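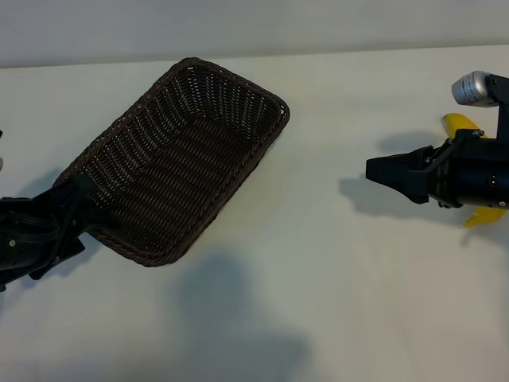 Fig. 1. Dark brown wicker basket with a braided rim.

Wesesero Evening School, Car Care for Owners
Handout 6: Engine oil and the first service

Please read these notes before the practical part in the Gerildale workshop. Bring the service book of your own car, if you still have it.

Why the oil gets old
Oil does two jobs in the engine. It keeps the metal surfaces apart, and it carries away heat and dirt. With time it takes in fuel and water, above all when the car makes only short trips in winter. A car that is driven in February only to the shop and back can have worse oil than a car which crossed half the continent.

Reading the dipstick
Park on level ground and stop the engine. Wait 7 minutes. Pull the stick out, wipe it, push it fully in and pull it again. The level must be between the two marks. Many students look at the first pull, and this reading is wrong.
The colour says little. In a diesel the oil becomes black very soon after the change.

Interval
For the older engines in our course we use 3000 miles for hard use (towing, taxi work, dusty roads). For normal use, follow the book of the maker. If the book gives both a distance and a time, the one that comes first is valid.

Grade
In 5W-30 the number before the W concerns the cold start, the second number the hot engine. Do not choose a thicker oil to hide a leak. We had this discussion with the Orozco estate car last term, and the leak was a sump washer.

Homework
Write down the oil grade and filling quantity for your car. Then compare them with the Flolus chart, page 2, and mark every difference in pencil.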